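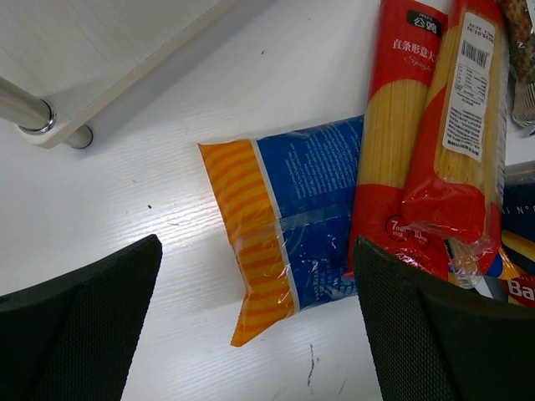 Page last changed: November, 4:12 p.m. (G. Ahn)

Operations > Small Aircraft and Tethered Balloons > Checklists > Tether and winch, before launch

Tethered balloon: ground and tether inspection

Use this list before every launch of the Serko balloon from the Brerness field or from the Koltum trailer pad. Two people do it together. One reads, one checks and initials. Comments under each item come from crews and are kept until the item is rewritten.

Site

[ ] Launch circle clear of vehicles, cones and loose covers.
[ ] Overhead lines and masts checked against the site sketch.
Comment (Na): The Koltum sketch is out of date. The light mast on the north side has been moved closer to the gate. Use the penciled copy in the binder until the new one is printed.
[ ] Wind at the handheld meter written on the log sheet, with time.
[ ] Airspace notice filed and the reference number on the log sheet.

Trailer and winch

[ ] Wheels chocked, all 4 jacks down and bearing weight.
Comment: Brerness gets soft after rain. Put the wide pads under the jacks even if the grass looks firm.
[ ] Winch brake holds with the power off.
[ ] Emergency stop pressed and reset, once at the trailer and once at the remote box.
[ ] Level wind travels the full width of the drum without catching.
Comment (Ahn): Slight catch on the left side at the last two launches. Cleaned and greased. If it comes back, do not fly, and tell me the same day.
[ ] Ground rod in and clamp tight. Strap has no broken strands.

Tether

[ ] First 120 feet pulled off by hand and looked at on all sides.
[ ] No flat spots, cuts, glazing or exposed core.
[ ] Depth marks readable. The 500-foot mark is the one that wears off first.
[ ] Swivel turns freely and the pin is wired.
[ ] Splice cover closed with new tape.
Comment: Old tape leaves glue on the cover. Wipe it off before putting on new tape or it will lift in the cold.

Envelope and payload

[ ] Fins evenly filled, no creases at the roots.
[ ] Relief valve opens by hand and seats again.
[ ] Envelope pressure read twice, 12 minutes apart, both readings logged.
Comment (Na): Do not skip the second reading when the customer is waiting. A slow leak at the tail patch was only found this way.
[ ] Yook camera mount locked, safety line clipped to the frame and not to the cable.
[ ] Cutdown battery charged, test light green.

Go or no go

[ ] Every box above initialed. A blank box is a no go.
[ ] Radio check with the spotter.
[ ] Launch lead signs the log.

Open items

Second wind meter is out for calibration. New chocks are on order for Koltum. Spare swivel pins are in the gray drawer, not the tool bag.

Related pages
Recovery and deflation checklist
Small UAV battery handling
Lightning and high wind limits
Winch service log, how to fill in

Contact: Bo-ram Na, ground operations | Copyright Serko | Back to top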